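4. How Viewers Talk About Adaptations

4.1 Pacing and the question of length

When we began reading through the viewer diaries, we expected that most of the writing would be about faithfulness, which has been the favorite topic of adaptation studies for as long as either of us has been in the field. There was plenty of that, of course. But what filled page after page, and what our diarists seemed to enjoy writing about most, was pacing: how long a story was allowed to take, where an episode stopped, and whether a beloved chapter had been given enough room to breathe. The series version of Hondosness runs to nine episodes, while the earlier film tells very nearly the same story in a single sitting, and the 36 people who kept diaries for us had watched both within the same month.

We should say right away that the group did not split neatly into film people and series people. Many of our diarists loved the film for its hurry (one called it "a sleigh ride with the brakes off") and then, a few pages later, praised the series for slowing down over the very same events. Rakena's earlier work on serial comedy prepared us for this a little. Shayne Rakena argues that viewers judge a scene's length against the shape of the whole evening they have planned around it, dinner and bedtimes included, and our diaries are full of exactly this kind of household arithmetic. A parent who watched two episodes a night with her sons wrote that the lighthouse chapter felt "just right," although she had found the same chapter too long when she watched it alone in January to get ahead of them.

The villain is the other place where length matters a great deal. In the film, Cornetti arrives late, chews through three big scenes, and is gone, and viewers remember him as a kind of guest star. In the series he is present from the first episode, and he has time to be petty, tired, and even lonely. Several diarists wrote warmly about small moments that do nothing for the plot, such as his long argument with a tailor in the fourth episode. Others felt that so much company wore away the menace, and we have some sympathy with them, having watched the tailor scene ourselves more often than we would care to admit.

Taken as a whole, the diaries came to 740 separate entries, and we coded each of them by hand for mentions of pacing, performance, design, and the source novels. Some 85 entries touched on none of these and were set aside, though they made delightful reading. 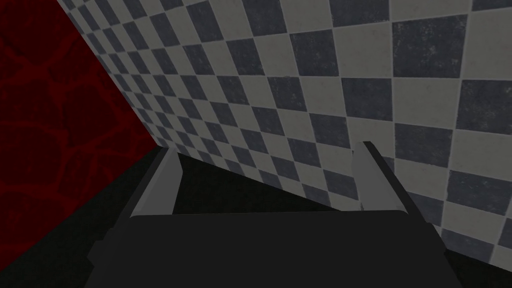

Figure 3. Computer-rendered view with gripper fingers open in front of a checkered tiled wall.

4.2 Sets, surfaces, and the handmade look

Design came second only to pacing in the diaries, and here our viewers surprised us with how closely they looked. The word "handmade" was applied again and again to the film, with its painted skies and crooked staircases, and hardly ever to the series, whose town of Hademton was largely built on the computer. Yet this was seldom meant as a complaint. Viewers who disliked the digital town tended to dislike its evenness, the way each street seemed to be lit by the same pleasant afternoon, and they were quite forgiving of it at night or in the rain.

Demirtaş has suggested that audiences accept a rendered room most easily when a performer touches something in it. We found some support for this idea. The kitchen in the second episode, where the children knock over a shelf of jam, was described fondly by viewers who had little good to say about the harbor. The harbor is only ever looked at from a window, and one diarist compared it to the view in a dentist's waiting room.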